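Carpet tile under heavy equipment: direction of the lines?

frida_k
Posted 28 April 2023
Hello all, long-time reader, first real question. We're redoing the floor in our workroom, which is 82 square feet of nothing special, and I've fallen for a gray striped carpet. My husband thinks stripes in a workroom are a terrible idea and that we'll be cross-eyed by September. We also have a yellow metal stand in there that is heavy and has to stay put, and I worry about it leaving dents. Does anyone have a striped carpet under something like that? And which way did you run the lines?

Frida Ketilsson

larkum_lane
Welcome, Frida! We put striped tile in the back office at Larkum when we moved in, and I'd do it again tomorrow. Run the lines the long way of the room, toward the window if you can, and it'll look like you gained a couple of feet. As for dents, yes, you'll get them, but a damp towel and a warm iron (not hot, please, I learned that one on my mother's rug) brings most of the pile back up.

oldbolt
I'm going to disagree with the lady from Larkum, with affection. Lines running the long way only look right if your walls are square, and in my experience they aren't. Ours were off by more than an inch from one end to the other and every stripe pointed it out to me each morning. I'd go on the diagonal or quarter-turn the tiles and let the eye wander. And skip carpet under anything that weighs more than a loaded bookcase. Put down a piece of plywood first.

larkum_lane
Diagonal wastes so much tile though! We'd have needed another two boxes, and they weren't giving them away.

pinecone_jo
Can I ask about dirt? We have a light gray at home and it shows every crumb. I'd think the streaky kind would hide more, but my sister swears it just looks dusty all the time.

oldbolt
Streaky hides more, Jo. I'll give Frida that much.

marit_at_mansour
Hi Frida, I've been meaning to write about our floor for ages so thank you for the push. I look after the building side of things at Mansour, and we carpeted the workshop last year in charcoal and light gray, with a fine streak to it. We bought 2,230 square feet, counting the hallway, and kept 30 tiles back for repairs, which I'd beg you to do too (in proportion!) because the next batch never quite matches.
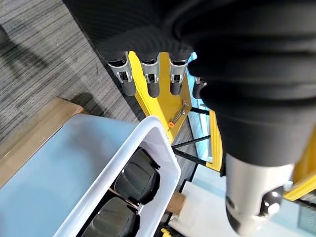 I was nervous about the yellow paint against all that gray, and now it's my favorite thing in the building. A bright frame wants a quiet floor, and the streaks keep it from feeling like a parking garage. We spent about two weeks arguing over a plain charcoal and I'm so glad the plain one lost.

On dents, I'm closer to larkum_lane. We put wide pads from Udwood under the feet of anything heavy and move things over by a hand's width when we vacuum. Plywood works but the edges catch your toes.

oldbolt
You bevel the edges, Marit. Ten minutes with a plane.

marit_at_mansour
I have a drawer full of beveled edges that say otherwise, but I take the point.

pinecone_jo
Well, now I want yellow shelves.

frida_k
Thank you, everyone, you've been so kind! I've ordered samples from Grustus and I'm going to lay them out both ways and live with them for a bit. Marit, did you glue yours down or use the tabs?

marit_at_mansour
Tabs everywhere but the doorway, where we used a little glue.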